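# Acceptance

The test sheet for the Restau controller had been written by Alvar Kristiansen in January, before he transferred to Clavton. It ran to six pages. Ona Kairys inherited it with the bench, the log files and a note that read: *Fingers stay the same. Table stays the same. Change only the controller.*

The comparison was simple on paper. The old controller had completed 204 picks with seven drops. Restau had to do the same number, on the same items, with fewer. Nuttall would buy it or not on that basis.

Ona read the sheet twice and checked the gripper zero. Then she checked the table against the drawing in the appendix. 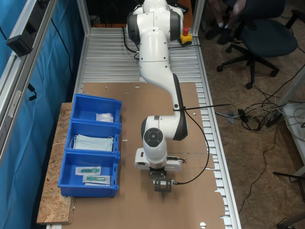

*Bench layout, cardboard down, bins along the left side.*

She started with the masks. Restau closed the gripper more slowly than the old controller and corrected once before contact. It dropped the fourth mask and the ninth. She logged both, with the joint positions, and went on.

By the end of the masks there were six drops. By the middle of the syringes there were more than the old controller had made in its whole run. She stopped, saved the file and sent a message to Marin Perić, who had written the Restau grasp routine. He came down with his coat on.

"It isn't slipping," he said, after he had looked at the force trace. "It's letting go."

"Why would it let go?"

"It has a threshold. If the load on the fingers isn't even, it opens and reports a failed grasp. The old one holds on and reports success."

"Even if it has only a corner?"

"Even then."

She wrote that down as he had said it. He asked to watch some bin approaches, and she ran them at quarter speed.
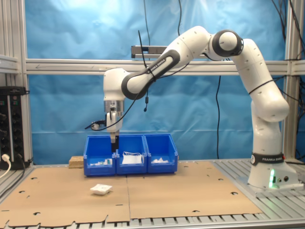 Does a failed grasp count as a drop under the test sheet?

It counts if the item leaves the fingers before the release command, whatever the reason.

Marin read the clause on page two and said it was badly written. Ona said it was the clause they had. He suggested raising the threshold. She said a threshold change made it a different controller, and he would have to give it a version number and she would have to start again from the first mask.

He took off his coat.

While he worked she opened the January log. It had a column the sheet didn't mention, headed *K*. Most rows were blank. Some held a 1. She sorted by it and pulled the wrist camera stills for those rows. In every one the item was held by a corner, and in every one the item was straight again in the following still, with no motion command in between.

She called Clavton.

"K," Alvar said. "Yes. That's *korrigert*. I straightened it."

"By hand?"

"With a ruler. I wasn't going to lose a run to a bad corner. I recorded it."

"You didn't say what it meant."

"You didn't ask until now."

She thanked him and filtered the column out. Without the straightened items, the old controller's result wasn't one she could put in a table beside anything. She kept the fingers, the cardboard and the item list, and reset the counter for both controllers. The gauze was next in the list.

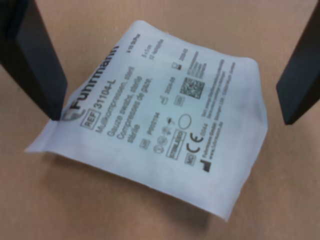
*Gauze swabs, 5 x 5 cm, REF 31104-L. Fingers on either side of the packet.*

Tamara Bogdan, who handled the Nuttall account, wanted one line by the end of the day. Ona sent two. The first said that the January baseline was withdrawn. The second said that both controllers would be run again, without assistance, and that a refused grasp would be recorded separately from a drop.

Tamara replied that Nuttall had already been told seven.

Ona replied that seven was the number of times Alvar hadn't reached the ruler first. She deleted that, and wrote that the number was withdrawn.
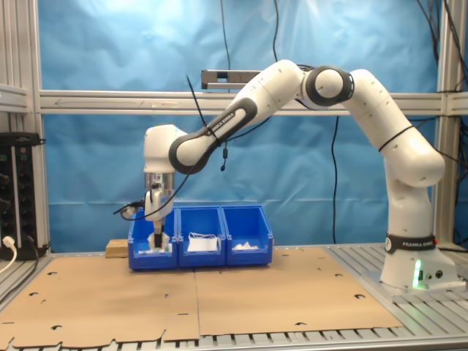 The old controller went first, because it was still the reference. Marin stayed to watch. It took a packet by the corner, lifted it, and carried it across the bench at an angle, and when it let go over the target it reported success. He put his hands in his pockets.

"Refused, dropped, or held?" he asked.

"Held," she said, and left column K blank.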